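Sun hat and headwear check, Skurar Trail Day Camp
Thu 20 April
Gear room, second shelf and the white table

Okay, this is my first full go-through since the Nendana weekend in March, so the comments run long. Pass means it goes back in the loaner bin. Fix means it goes in the mending bag by the door. Out means out!

1. Brims hold their shape — PASS
Floppy is fine. What I don't want is a brim that drops right down over a kid's eyes on the rope bridge. I put each one on and looked at my feet, then at the ceiling. Two needed a steam and I did those on the spot.

2. Stitching — FIX
Most of it is good. The Drasard order has a weak spot at the back seam where the lining meets the crown, and one of those had about an inch open. I can mend that in front of the TV. Please don't staple it (you know we've done it before).

3. Chin cords — FIX
Every cord has to have a breakaway clip. If you tug it and it doesn't pop open, the cord comes off that day and the hat goes out without one. Knotted cords don't count, however nice the knot is.

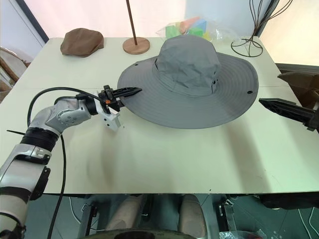
4. Grommets and eyelets — PASS
Metal bits are my least favorite thing to check and the one I'm fussiest about. Run a fingertip around each one, inside and out, and feel for a sharp lip or any wiggle. On the big gray bucket hats don't stop when you've done the two grommets on the brim, there's a little eyelet up on the crown as well, just above where the brim joins, and it's dark and so easy to skip. If a grommet has pulled away from the fabric, it's a Fix, even if it looks like it'll last the summer. It won't!

5. Sweatbands — PASS
Wiped down with the mild soap, left overnight, no smell this morning. I'm very pleased about this one, the Karabulut caps were pretty ripe after the canoe trip.

6. Sun coverage — PASS WITH A COMMENT
Wide brims go to the lake group first. Flat caps and anything else with just a short brim in front can stay in the bin for indoor days and the skit box, but they don't go out as sun hats — ears and necks burn fast by the water. I've moved this from a suggestion to a rule on the sign-out sheet.

7. Name labels — FIX
Half the old tape is peeling. New iron-on labels are here, and the bag says 2,000, so we are set until I retire. Put them inside the crown, never on the brim.

8. Storage — FIX
Bucket hats stack crown up, and please don't cram them. The bin lid should close without anybody leaning on it. I'd like a second bin before the summer session and I've put it on the Nendana order with the replacement clips.

Still to do: the winter hats on the top shelf, once I find the step stool.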